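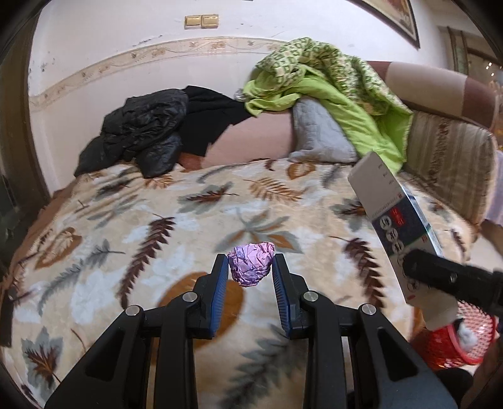

## 4. Where small packaging is discarded in the home

### 4.1 Background to the room-level data

Most household waste studies start at the curbside bin. By that point the material from every room has been mixed, and it is no longer possible to tell whether a yogurt lid came from the kitchen or a bedside table. For large items this matters little. Cereal boxes and milk jugs are used in the kitchen and thrown away there. Small packaging moves around more. Wrappers, blister packs, sachets, lids and twists of foil are carried to wherever the contents are eaten or used, and they often stay there for some time before they reach any bin.

Section 3 reported the weights from the Almont curbside sort. This section uses the household diaries, which were kept in September by 134 households in the same collection area. Each household recorded its small packaging for 30 days. An item was counted as small if it could be closed inside an adult fist. The diary asked for the material, the room where the item was opened, the room where it was thrown away, and which container it went into.

### 4.2 Material types

Entries were coded into six groups: paper, film, rigid plastic, foil, coated foil, and mixed. The line between foil and coated foil caused the most trouble in coding. Coating is hard to judge by eye, and colored or printed material was often entered simply as "foil" by one member of a household and "plastic wrapper" by another. A ball of crumpled metallic foil in purple-pink, such as the one resting on the plush blanket in Figure 4, could be assigned to either group on looks alone. We therefore asked households to do a scrunch test. The item was squeezed in the hand and then let go. If it held its shape it was entered as foil, and if it opened out again it was entered as film.

The scrunch test is widely used in household recycling advice, but it has limits. Thin foil bonded to paper will hold its shape and is still unsuitable for most metal recycling streams. Some stiff films also stay folded when they are small. We treated the diary entries as the household's own judgment and did not correct them, except where the same product had been entered in two different ways on the same page. In those cases Nomvula Mahlangu, who coded the diaries, used the more frequent entry.

### 4.3 Opening and discarding

The kitchen was the most common room for opening small packaging, followed by the living room and the bedroom. The order changed when we looked at where items were discarded. Bathrooms and bedrooms both lost items to the kitchen, and the living room lost the most. Many living rooms in the sample had no bin. Residents collected wrappers on a side table or in an empty mug and carried them out together at the end of the evening.

Bedrooms followed a different pattern. Where a bedroom had a bin, nearly everything opened in the room was put into it, whatever the material. Very few households kept a second bin upstairs for recycling. Foil that would have been set aside in the kitchen was put in with tissues, cotton pads and dust, and the whole bag went to general waste. Households that reported careful sorting in the kitchen were no more likely than others to sort the bedroom bin.

Delay was also longer in bedrooms. The diary had a space for the date an item was opened and the date it was discarded. In the kitchen these were almost always the same. In bedrooms the gap was up to 13 days, with items recorded as found under pillows, in pockets, or behind furniture during cleaning. Several diary keepers wrote that they could not remember what a wrapper had come from. These entries were kept in the room totals but left out of the product analysis in Section 5.

### 4.4 Effect of size on sorting

Small foil presents a second problem after it leaves the home. Loose pieces can fall through the screens at a sorting plant along with broken glass and grit. The usual advice is to save foil and press it into a larger ball before placing it in the recycling container. Diary keepers generally knew this advice, but they applied it to kitchen foil from cooking and rarely to wrappers. In the follow-up interviews, people described kitchen foil as a material and wrappers as trash, even when both had passed the scrunch test.

A few households did keep a foil ball and added to it over the month. All of them kept it in the kitchen, in a drawer or on a windowsill. Pieces from other rooms were added only when someone happened to be going that way.

### 4.5 Limits of the diary method

Keeping a diary changes behavior. Some participants told us they had begun to clear up more promptly in the second half of the month, and the delays given above are probably shorter than they would have been otherwise. Children's entries were usually made by a parent and are likely to be incomplete. The month was also free of major holidays, so seasonal candy and gift packaging is underrepresented. The diaries should be read alongside the curbside weights, which cover a longer period but carry no information on rooms.

Entries with no room recorded were excluded from 4.3 and retained in 4.2.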